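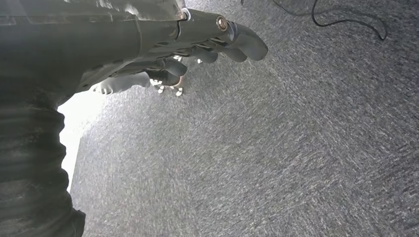

Section 4: Caring for low-pile carpet

4.1 Before you start

This section covers Zurkeck low-pile carpet laid as broadloom or as tiles. If your floor was fitted by Javer before October, check the label on the spare piece left with you. Floors with the older felt backing must not be wet cleaned, and you should follow 4.3 and 4.4 only.

You will need:

A vacuum cleaner with a height setting or a hard-floor setting
White cotton cloths or plain white kitchen paper
A spray bottle holding at least 500 ml
Jia carpet shampoo, or another shampoo marked as suitable for synthetic carpet
A soft brush with nylon bristles
A blunt spoon
Small, sharp scissors

Coloured cloths can leave dye in the pile. Use white ones even for plain water.

4.2 The first two weeks

New carpet sheds short fibres. This is left over from cutting and will stop. Vacuum lightly every other day and empty the cylinder or change the bag more often than usual.

Do not wet clean the carpet in this period. The adhesive under the tiles needs time to cure, and water getting into the joints may lift the corners. If something is spilled, blot it up and leave the rest until the two weeks are over.

Furniture can go back 19 hours after fitting. Put felt or plastic cups under narrow legs. Lift heavy pieces into place with a second person and do not drag them across the joints.

4.3 Weekly vacuuming

1. Pick up coins, paper clips, screws and anything else hard. These can jam the brush bar and cut the pile.

2. Set the head to the lowest height that still slides freely. If the cleaner is hard to push, raise it one step.

3. Switch the brush bar off if you can. Low pile does not need beating, and a stiff bar will make the surface fuzzy over time.

4. Start at the wall furthest from the door. Make slow, overlapping passes in one direction.

5. Go over the same area again at right angles to the first passes.

6. Use the crevice tool along the skirting and round the door bar.

Note: Areas by doors, desks and sofas take most of the grit. Vacuum these twice a week and the rest of the room once.

Note: On plain grey carpet, grit is hard to see. Keep to the weekly clean even when the floor looks all right.

4.4 Loose threads and snags

A thread standing above the pile should be dealt with the same day. Left alone it will catch on shoes or in the vacuum head.

1. Hold the thread upright between finger and thumb. Do not pull.

2. Cut it level with the surrounding pile, with the scissors held flat to the floor.

3. Rub the place with the palm of your hand to settle the fibres.

If a row of loops has come away and the backing shows, cover it with masking tape and see 4.8. Do not cut a running loop. It will open further.

4.5 Spills

Deal with spills straight away. Most will come out with water if they have not dried.

1. Lift off any solid matter with the spoon, working from the edge of the spill to the middle.

2. Lay a folded white cloth on the spill and press down firmly. Change to a dry part of the cloth as it fills. Carry on until no more comes up.

3. Spray lightly with cool water and blot again.

4. If a mark remains, mix 5 ml of shampoo into 500 ml of cool water. Dab it on with a cloth and wait for two minutes.

5. Blot, spray with clean water, and blot once more. Repeat the rinse until there is no foam on the cloth.

6. Put a dry folded cloth over the place with a heavy, waterproof weight on top. Leave overnight.

Caution: Do not rub or scrub. Rubbing spreads the mark and roughens the pile.

Caution: Test the shampoo first on a hidden part, such as inside a cupboard. Wait until it is dry before you judge the colour.

Caution: Never use bleach, washing powder or washing-up liquid. Residue from these attracts dirt, and the cleaned place will turn darker than the rest within weeks.

Candle wax and chewing gum: hold a bag of ice on the place until it is hard, then break it up with the spoon and vacuum the pieces. Do not use an iron. Synthetic pile melts at a low heat.

Mud: let it dry fully, vacuum, and then carry on from step 3.

4.6 Dents left by furniture

1. Move the furniture and vacuum the place.

2. Spray the dent with cool water until the pile is damp but not soaked.

3. Leave for an hour.

4. Tease the fibres up with the soft brush, a little at a time, from all sides.

5. Let it dry before walking on it.

Deep dents may need this doing two or three times. Dents that go through to the underlay will not come out fully.

4.7 Yearly wet clean

Hire or buy a spray extraction machine. The Rondov underlay supplied with broadloom can take this kind of clean once a year, provided the floor is not flooded.

1. Clear the room and vacuum as in 4.3.

2. Fill the tank with cool or lukewarm water and shampoo in the amount given on the bottle.

3. Work in strips towards the door. Make one wet pass and two dry passes on each strip.

4. Rinse the whole floor with clean water in the same way.

5. Open the windows or run a fan. Keep off the carpet until it is dry to the touch, including at the edges.

Caution: Keep the water away from floor sockets. Switch off the circuit at the board first if the room has any.

Caution: Wet carpet makes the soles of your shoes slippery on hard floors. Take care when stepping off it.

4.8 Replacing a tile

Tiles only. For broadloom, contact the fitter.

1. Push a flat scraper into a joint and lift one corner of the damaged tile.

2. Pull the tile up slowly towards the opposite corner.

3. Scrape off any lumps of adhesive and vacuum the floor beneath.

4. Check the arrow on the back of the new tile and turn it to match its neighbours.

5. Lower it in, keeping the pile out of the joints, and press from the centre outwards.

When ordering spares, quote shade code 317 for mid grey, or the code printed on the back of the old tile. Shades vary a little between batches, so a new tile may stand out at first.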